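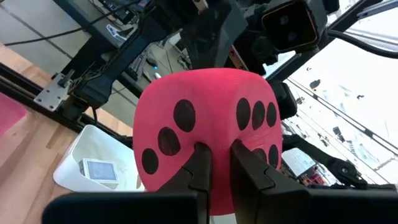 Subject: Re: Equipment request, second bench station, next budget year

To: Members of the automation planning list
From: Equipment Planning Office, Brorkdale
Date: Friday, October 23, 2020

The office has received the message quoted at the foot of this one and replies to the whole list, as two other sites have raised the same points.

The request from Mallville is accepted for review. It will be considered together with the Wike request, and both sites should expect a single decision in March. Sites are asked not to place orders, or accept delivery of loan units, before that decision is issued.

Three matters need to be settled before the request can be costed.

First, gripper fingers. The request lists them under capital equipment. Fingers wear and are replaced, and they belong under consumables. Soft items such as the foam dice are gripped by pressing into the material, and a finger that suits them may not suit a small hard brick. Please state whether one pattern of finger is to be used for both. If two patterns are needed, enter them on separate lines. The office will allow 30 spare fingers per station in the first year.

Second, cameras and cabling. Each arm must be quoted with its camera, bracket and full cable run included. Last year's quotation from Jenadell left out the cables, and the difference had to be met from the repair budget. Cable length should be measured with the arm at its farthest reach. Sites should also report the position of any large window near the station, so that blinds can be priced at the same time.

Third, the objects to be handled. The bench work at present covers toy bricks in several colors, foam dice in two sizes, boxed playing cards and a plastic cup or similar light container. These are inexpensive, but they are lost and damaged regularly and have never had a line of their own. They will have one from next year, with a ceiling of 200 dollars per station. Bins and storage boxes may be charged to the same line.
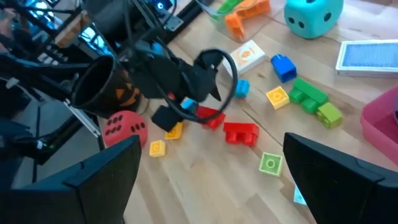
What to send

Each site should return the following by reply to this list:

1. A floor plan showing the table, the frame and the clear space on all sides.
2. A written quotation for two arms, with cameras and cables itemized.
3. The expected number of operating hours per month.
4. A list of handled objects, with replacement cost.
5. The name of the budget line to which repairs will be charged.

Requests that arrive without a floor plan will be held over to the following year.

Equipment Planning Office
Brorkdale

----- Original message -----
From: Mallville site office
To: Members of the automation planning list
Subject: Equipment request, second bench station, next budget year

> We wish to request a second two-arm station for the Mallville
> site. The existing station was in use for more than 135 hours
> last month, and work is now being put off for lack of time on
> the equipment.
>
> We propose the same frame and the same model of arm, so that
> spare parts can be shared between the stations. Gripper
> fingers have been entered as capital equipment. Please advise
> if this is incorrect.
>
> We would also like guidance on bricks, dice and other small
> items, which staff have been buying from petty cash.
>
> Mallville site office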